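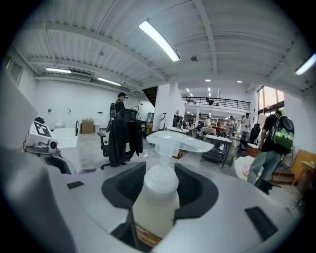 Pump bottle with white head, ground floor of the Achterberg hall.

Achterberg Hall: Furniture and Small Equipment

Item group 412
Last revised 2021-08-29

Rarent hires out the ground floor of Achterberg with its furniture in place. The list on this page covers the pieces that come with the room and the small items you can add when you book. Everything on it is kept on site, so there is no delivery charge. If you need something else brought in, use the general hire list and allow 10 working days.

The hall

The ground floor is an open area with a mezzanine across the back, reached by a dark staircase. The mezzanine has a black metal railing. White columns run up to the ceiling. The floor is pale gray and has a glossy finish that shows reflections from the overhead lights, so people filming at floor level may want to bring their own covering.

Usable ground floor area is 600 square meters, including the part under the mezzanine. Workstations and shelving stand under there. Please leave the shelving where it is. Tables and chairs may be moved, and we ask that tables be lifted by two people and not pushed.

Pump bottles

The Ovus pump bottle is a translucent plastic bottle with a white flip-style head and a wide flat nozzle. You can see the level of the contents through the side. We use the same bottle for hand soap and hand lotion, with different labels, so check the label before you put one out. The bottle with a brown and gold label band is the one most groups ask for.

Bottles are handed over filled. They can be refilled at the sink by the side door. Unscrew the head, fill to the shoulder and screw it back on straight. If the pump sticks after a refill, run it under warm water and press it a few times. Please don't top up lotion with soap.

Spare heads are in the drawer marked Ovus. Return the old head to the desk.

Office chairs

Black, on a wheeled base, with a backrest. We have 37 of these across both levels. Seat height is adjusted with the lever under the right side of the seat. The wheels are the soft type meant for hard floors. If you bring chairs of your own, check that the wheels are soft too, as hard ones leave marks.

Coats are usually hung over the backs. A coat rail can be added at no cost if you ask when booking.

Work tables and desks

The standard work table has a white top and a dark metal frame. It suits packing, sorting and general bench work. The top wipes clean with a damp cloth. Tape is fine on the frame but not on the top, where it pulls at the edge.

Low white benches can go along the side of the hall and are handy for putting boxes on. For people who want a smaller place to sit and write there is a light wooden desk, normally placed against the wall.

Floor cleaning

A slim stand-up vacuum is included with every booking. Empty the dust container before you leave. The bin for this is outside, next to the side door. For spills use the flat mop and plain water. Floor polish must not be used.

Floor mat

The Stellberg mat is a flat rectangular mat in black with a large white rounded shape, something like a kidney, printed across the middle. It is used for sorting and handling small things at floor level, where light-colored boxes and packets show up well against the black. It can be laid straight on the gray marble-patterned floor without tape.

Roll the mat with the printed side facing out. Folding leaves a crease that takes days to go flat. Clean with a soft brush first, then a damp cloth. Keep cables clear of the corners, where they tend to lift the edge when somebody walks by.

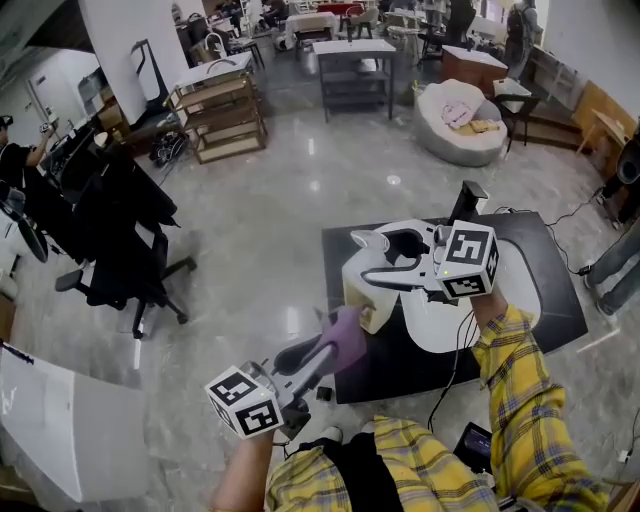 Bean bag chair

Gray and white, for use on the floor. The cover comes off with a zipper and can be machine washed at low heat. The inner bag stays closed. The chair may be used on either level but has to be carried, as dragging wears through the base. Check for small things left in the seat before you return it.

Fits one adult. Filling is topped up once a year in February, and the chair may be away for a few days that month.

Booking and returns

Furniture listed as part of the room needs no separate booking. For pump bottles, the mat and the bean bag chair, give the item name and the number you want on the booking form. Small items are set out on the low bench by the time your booking starts.

At the end, put chairs back at the tables, roll the mat, and leave small items on the same bench. Report damage before you go. Normal wear is not charged. A missing pump head is charged at cost.

Questions about this list go to Harriet Szabo at the Rarent desk. Please quote group 412.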